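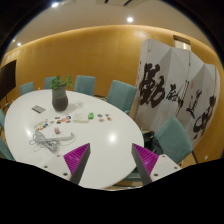 How much should be on a shared meeting table before the first person sits down? As little as the meeting needs, plus one fixed item that stays where it is, and everything else sorted into groups before it is put away.

Opening. Say the title, then the scope: small loose items on large tables. Stickers, labels, small boxes, chargers, cable. No furniture layout today, no seating plans. Questions at the end except on terms.

Terms, slowly. "Fixed" means the item has a home on the tabletop and goes back to it. "Session" means it came in for one meeting. "Stray" means no owner can be found. Most of what collects on the table at Wetbridge is stray.

Why an oval table is harder than a rectangular one. A rectangle gives you corners, and people push things into corners. An oval has no obvious parking place, so small items drift to the middle or stay at the near edge where they were put down. White makes this worse for pale things and better for stickers, which can be found from across the room. 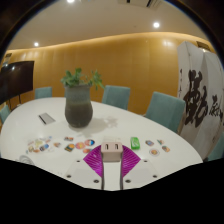 One reader of the handout wrote back that stickers should never be sorted at all: tip them into an envelope, write the month on it and move on. Fair for stock you will not use again. At Lorkness the August envelope was opened 5 times in one month, and each time the whole lot went back on the table. Pause here.

The rule I use instead. Lay stickers flat, one layer, no overlap. Make groups by where they will be used, never by color. Color sorting looks finished and helps only the person who did it. Leave a hand's width between groups so a sleeve does not merge them. Boxes go between groups as dividers, long side facing the chair.

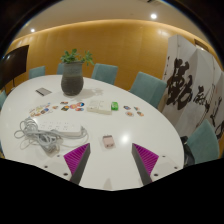 Itard
Speaker, Rind workplace sessions
Notes revised 19 December 2021

Vase and plant. Treat as fixed. It stands toward the middle of the table, clear of elbows, and it gives the groups something to be placed against. Objection from the Rind session: a plant blocks sight lines. Depends on leaf height – sit down and check before arguing about it. Keep paper labels out of reach of the watering can.

Boxes with lids. Close them. An open lid takes up as much table as a second box. If a lid carries printing, turn it so the print reads from the main chair. Small bright cases can sit directly beside a larger box and will still be found.

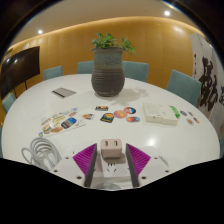 Power and cable. Order of work matters. Place the strip first, then the charger, then coil whatever cable is left over. Coils should be loose, with loops wide enough to lie flat. Tight coils spring open and sweep the stickers. Keep sticker groups at least 400 mm from the cable end of the table.

Timing, if asked. Nearly 2 minutes to clear a table of this type once the groups exist. Longer the first time. I do not have a figure for larger tables and should say so.

Skip the section on drawers if running late. Handout is by the door, spare copies under the lectern.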